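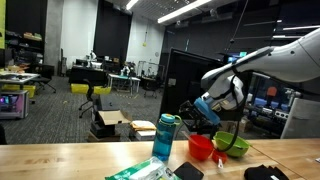
Robot arm above a wooden bench, with red and green plastic bowls beside a water bottle.

Bench clearing (automation)

Bench clearing, also called surface tidying, is the use of robot arms to pick up, sort and put away loose items on shared work surfaces. It is aimed at laboratories, staff kitchens, repair shops and similar rooms. Suppliers usually present it as a way of freeing staff from small chores. Evidence for that claim is thin, and most of it comes from the suppliers.

Background

Factory arms have long handled identical parts in fixed positions. A shared bench is harder. Cups, bowls, packets and clothing differ in shape and stiffness, and they are seldom left in the same spot twice. Cloth is a common test, as it has no fixed outline and may fold over whatever lies beneath it.

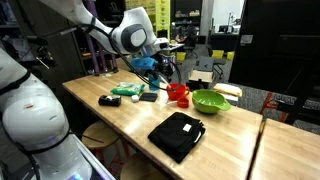 Gripper holding a crumpled blue cloth over a table of mixed household items.

Demonstrations tend to use a short list of objects in bright, plain colours. Critics say this flatters the results, while developers answer that a small set makes one attempt easier to compare with the next. Both points are fair, but neither says much about a staff kitchen at four in the afternoon.

Use at Vondby

The best-known workplace trial was run at the Vondby offices of Irnside, a parts distributor, using a system sold as Lerkeck. Over the trial the system logged 3,550 attempted pick-ups. Staff stepped in on 796 of them, mostly to free a snagged item or move something back within reach. A further 139 attempts were left out of the published results as "not representative", a phrase the report does not define.

Irnside described the trial as a success. The report gives no figure for how long the same tidying took before the system arrived, so the saving it claims cannot be checked. 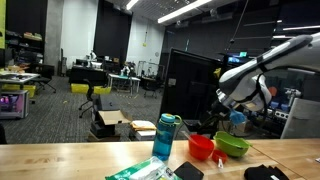

R. Benítez

Effects on staff

The chore does not vanish when an arm is brought in. Part of it moves to whoever watches the arm, and that person is often the one who used to wipe the bench anyway. At Vondby the cleaning rota was cut in February, and "arm support" was added to the duties of two stores assistants with no change in grade or pay.

Habits shift as well. People in such rooms report leaving things in places the machine can manage, keeping coats and bags off the surface, and waiting for a pick-up to finish before reaching for a mug. Some find this no bother. Others see it as tidying up for the robot — work that appears on no timesheet.
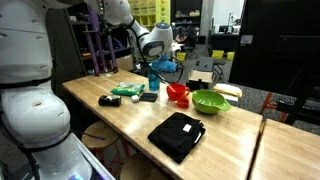
Arm reaching over a long wooden table, its light blue gripper above a water bottle.

Reliability and cost

A dropped cup matters little. A phone or an open drink is another matter, and few trials say who pays for damage. Lerkeck's terms cap claims at 2,000 a year in local currency and exclude liquids.

Running costs are also poorly reported. Published accounts tend to give the price of the equipment and leave out staff hours spent on set-up, restarts and training — the very hours the system is meant to save.

See also
Collaborative robot
Deskilling
Work intensification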